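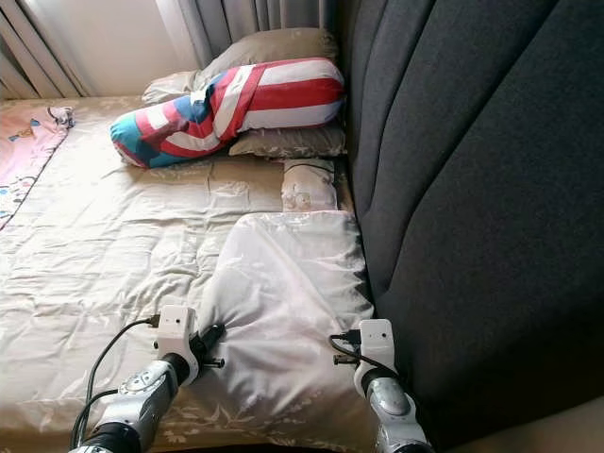 判例索引カードセット「Brernico」

法学部の演習や大学院のゼミで判例を読む人のための、紙の索引カードです。安全保障法、国際法、憲法のように、一つの事件に意見がいくつも付く分野で特に使いやすいように作りました。多数意見、補足意見、反対意見を一枚の表裏に並べて書けます(これがやりたくて始めた製品です!)。

きっかけは、Ornudmontの編集部に届いたトゥンジャイ・ポラト(Tuncay Polat)さんの手紙でした。比較公法の授業を長く受け持っている方で、手紙には手書きのカードが何枚も同封されていました。左端に事件名、右上に審級、下三分の一が空白。その空白には、学期の途中で考えが変わったときに書き足すのだそうです。編集部で回し読みしているうちに全員が真似をはじめ、そのまま試作に入りました。いま販売しているのは三度目の改訂版で、下の空白はポラトさんのカードと同じ割合のままです。

セット内容
・判例カード 300枚(無地の裏面つき)
・条文カード 67枚
・見出しカード 30枚
・収納箱 1個(仕切り板つき)
・書き方の手引き 1冊

判例カードの表面には、事件名、裁判所、判決年、争点、結論の欄があります。争点の欄は広めにとってあり、小さめの字なら五行入ります。裏面は罫線なしです。当事者の関係図を描く人、時系列を引く人、引用だけを写す人、どの使い方も見せてもらいましたが、関係図がびっしり描かれた裏面は眺めているだけで楽しいものです。

条文カードは少しだけ背が高く、箱に立てると頭が出ます。判例カードの束の途中に挟んでおけば、どの条文をめぐる事件がどこに集まっているか、上から見てすぐ分かります。条約と国内法を行き来する科目では、この数ミリの差が本当に効いてきます。

紙について
紙はShihの中性紙です。万年筆でも裏抜けしにくく、消しゴムを何度かけても毛羽立ちが目立ちません。色は薄いクリームの一色だけです。初版では科目ごとに色を分けていましたが、国家緊急権の判例を憲法に入れるか安全保障法に入れるかで試用者の意見が割れ、色分けは使う人が付箋や色鉛筆で決めるものだという結論になりました。蛍光ペンは黄色と水色がきれいに出ます。濃いピンクは乾くまで少し時間がかかるので、重ねる前に待ってください。

手引きについて
冊子は薄いものですが、読みごたえがあります。判決文の最初の一読で何を書き、何を書かずにおくか。傍論をどこまで拾うか。差戻しのあった事件を一枚にまとめるか、審級ごとに分けるか。架空の事件を使った記入例も載せてあり、同じ判決を三人が別々にカードにするとどう違ってくるかを見比べられます。三枚目の人は争点を疑問文で書いていて、これは編集部でもすっかり流行りました。

巻末には引用の略記表があります。所属先に指定の書式がある場合はそちらに合わせてください。表の右端の列は空けてあるので、ご自分の略記を書き込めます。

別売りの関連品
・Flollness 補充用判例カード(セットと同じ寸法、同じ紙)
・条文カードのみの小箱
・持ち歩き用カードケース(見出しカードも入ります)

補充用カードは版が変わっても寸法を変えていません。初版の箱をお持ちの方もそのままお使いいただけます。ただし初版の条文カードは高さが判例カードと同じなので、新しいものと混ぜると頭が揃いません。

よくいただくお問い合わせ

パソコンで印字できますか。
手差しトレイのあるプリンターなら通ることが多いです。厚みがあるため、自動給紙では重なって送られることがあります。欄の位置に合わせたひな形は手引きの最後に寸法を載せています。

授業でまとめて使いたいのですが。
学校、研究室からのご注文は箱なしの束でもお送りできます。必要な枚数と科目名を添えてご連絡ください。科目名は、手引きの差し込みページを選ぶのに使います。

判例のデータは付いていますか。
付いていません。カードはすべて未記入です。

ご注文とお届け
品番は414です。セット、補充用とも同じ窓口で承ります。金曜の正午までのご注文は当日中に発送し、それ以降は翌営業日になります。6月は棚卸しのため、箱なしの束だけ発送が二日ほど遅れます。

使い込んだカードの写しもぜひ送ってください。書き込みだらけの一枚が届くたびに、編集部の壁に貼っています。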